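Pulthorpe County Circuit Court
Record Clearing: Frequently Asked Questions
Last reviewed in April

Who can file

Which records can be cleared under the county program?
Arrests that did not lead to a charge, charges that were dismissed, and convictions for the misdemeanors on Schedule B. Felony convictions are handled by a separate petition, Form 1467, and are not covered on this page.

How long do I have to wait after a conviction?
Three years from the end of the sentence. The sentence ends when jail time, probation and any court-ordered classes are all finished. Unpaid court fees do not extend the waiting period. Unpaid restitution does.

I was arrested in Voyle but charged in Brirkside. Where do I file?
File in the court where the charge was entered. If no charge was entered, file in the court that serves the place of arrest.

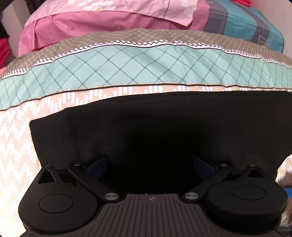

Do I need a lawyer to file?
A lawyer is optional. The petition can be filed by the person named in the record, by a lawyer, or by a legal guardian. Court clerks can check a form for missing fields but cannot give legal advice.

Filing the petition

What do I submit?
Form 1020, a copy of your state criminal history report, and proof that the sentence was completed if there was a conviction. The history report must be less than 90 days old on the day of filing. Use one Form 1020 per case number. Two charges under the same case number go on the same form.

What if I do not know my case number?
The records counter in Room 151 can search by full name and date of birth. List every name you have used, including a maiden name. Cases opened before the electronic docket was adopted are stored at the Bindale annex and take longer to find.

Is there a fee?
There is no fee for arrests without charges or for dismissed charges. For convictions, the filing fee applies unless the court grants a waiver. Attach the waiver request to the petition. A request sent later will be treated as a new filing.
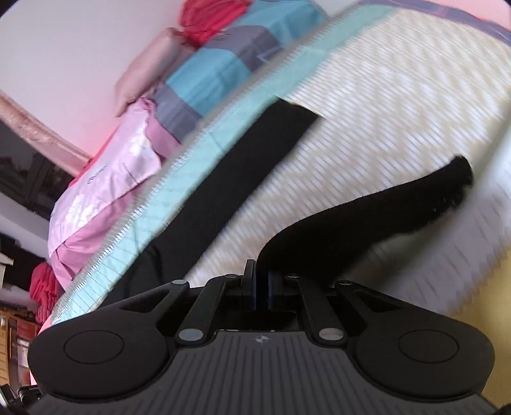

After you file

What happens next?
The clerk sends a copy to the prosecutor, who has 30 days to object. If there is no objection, the judge may sign the order without a hearing. If there is an objection, both sides receive a hearing notice by mail at least 14 days before the hearing.

Can I attend the hearing by video?
Yes, if the request reaches the clerk before noon on the court day before the hearing. Use the link in the notice.

Who will see the record once it is cleared?
It is removed from the public docket and from reports issued to employers and landlords. Police agencies and the court keep a sealed copy. A judge may read the sealed copy at sentencing in a later case.

A private background check still shows the case. What should I do?
The court does not control private companies. Send the company a certified copy of the signed order and ask for a correction in writing. Keep a copy of the letter.

My petition was denied. Can I file again?
A petition denied for a missing document can be refiled at any time. A petition denied after a hearing can be refiled after one year.

Contact

Records counter: Shalini Pandey, deputy clerk, Room 151
Fee waivers: Xolani Botha
Spanish-language help: Florencia Montecinos, mornings only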